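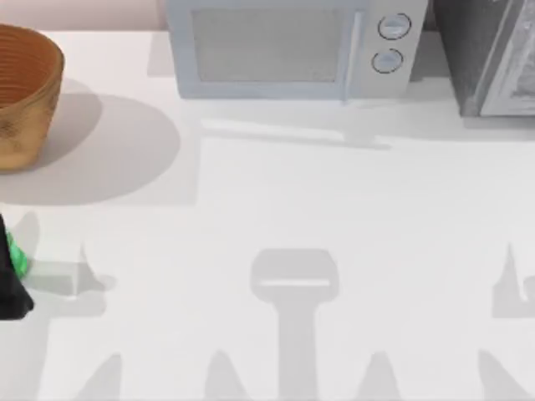

Microwave and bowl on a white counter

Subject: Re: [grirkik-beans] Skins splitting, middles still chalky
Message 1461

On Apr 28, 2026, a list member wrote:
> I'm on my third pot of Mokis and I'm about ready to give up on them.
> Soaked overnight, simmered all afternoon, and half of them had burst
> while the other half were still chalky in the middle. Is it my water?
> Is it the salt? My sister says never salt beans until the end, but the
> Gouveia seed packet says to salt the soak. Also, does anybody use a
> pressure cooker for these or is that asking for mush?

Oh, don't give up on Mokis! They're my favorite bean and they drove me up the wall for two whole winters before I got a decent pot out of them.

First thing I'd ask is how old they are. You didn't say if you grew them or bought them. If it's a bag from the back of the cupboard, or worse, two bags poured into one jar (guilty), you'll get exactly what you're describing, with the fresher ones falling apart while the old ones sit there like gravel. I write the month on the jar lid with a grease pencil now. The ones I'm eating at the moment were shelled last fall and they were perfect in March, a little slower since then.

Water could be part of it too. Ours is very hard and I used to get tough skins all the time. I put a small pinch of baking soda in the soak, and I mean small, because too much makes them taste like soap and they go a funny color. If you want to find out whether it's your tap, do one pot with bottled water and see. Cheaper than arguing about it on here, ha.

Salt: sorry to your sister, but I'm with the packet. I've salted the soak since 1998, when I joined this list and got talked into it by pretty much everybody at once, and my skins hold together much better. A tablespoon in a big bowl of water, drain it, rinse, fresh water for the pot. Then I salt again lightly once they're starting to soften. The thing I do keep back is anything sour. No tomatoes, no vinegar, no lemon until they're all the way done, or you'll be there till midnight.

What does your simmer look like? I ask because mine was way too lively for years and I thought that was what a simmer was. Bring them up to a real boil for 10 minutes first, a proper rolling one, then turn it down as low as the burner goes, lid on crooked. You want a bubble now and then. If they're tumbling around they knock their skins off and you get that burst-outside, raw-inside business.

As for pressure cookers, yes, I have a Waveck and I use it for black beans and chickpeas without a second thought. Mokis I've only done in it when I wanted soup. They taste fine but they don't stay whole, and the broth turns thick and cloudy (very nice with a ham bone, though). If you try it, let the pressure drop by itself. Opening it up fast is rough on the skins.

My usual pot is 600 grams dry, one onion cut in half, a bay leaf, a good glug of olive oil, and I leave the whole thing to cool in its own liquid before I put it away. Please don't skip that last bit, they finish off while they sit and they taste so much better the next day. Freeze them in the broth too, not drained.

Did you save any of the chalky ones? Cover them with hot water and give them another hour on low before you toss them. Worst case you mash the lot with garlic and call it a dip.

One question for the growers while I'm here: is anyone planting the pole type this year? I only have the bush ones and I'd happily swap a handful, or some of my speckled limas if you'd like those better. Write me off list so we don't clog up everyone's mail.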